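Ellberg Borrowers' Fund Opens Free Help Line for Former Students of Closed Trade Schools

ELLBERG, 3 July 2018 - The Ellberg Borrowers' Fund is very happy to announce a free help line for people who are still paying off loans from trade schools that shut their doors before they could finish. The line opens this week, and we hope anyone who has been putting off that pile of envelopes on the kitchen counter will feel welcome to call, even if it's only to ask what the letters mean.

Many former students may be able to ask for their federal loans to be canceled when a school closes, but the forms are long, and plenty of people never hear about them at all. Over the past two years our small staff has sat down with almost 40 families from Ellberg and Plilby, and again and again we met folks who had moved, changed their names or simply lost their enrollment records.

"People come in feeling embarrassed, and they really shouldn't," said Houda El Idrissi, director of the fund. "They signed up to learn a trade in good faith. We'd love to put the kettle on, go through the paperwork with them and see what can be done."
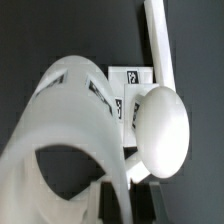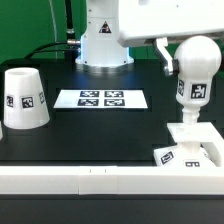
Student Loans & Career Training

Callers will be matched with a counselor who can help track down transcripts, fill out the application and write to the loan servicer. Evening appointments will be held at the Mousavi Library in Plilby, and there will be 13 places each week to begin with - more in January, if all goes well.

The help line is paid for by a grant from the Pitska Foundation, which has been a good friend to us for a long time now.

"My own father learned his trade at night, so this one is close to my heart," said Ferdinand Aigner, who chairs the foundation. "I hope the phone rings all day."

Help is offered in 2 languages, English and Spanish, and there is no income limit. Callers should have their loan statements nearby if they can find them, but please call anyway if you can't.

To make an appointment, stop by the fund's office at 27 Station Street, Ellberg, or ask at the library's front desk.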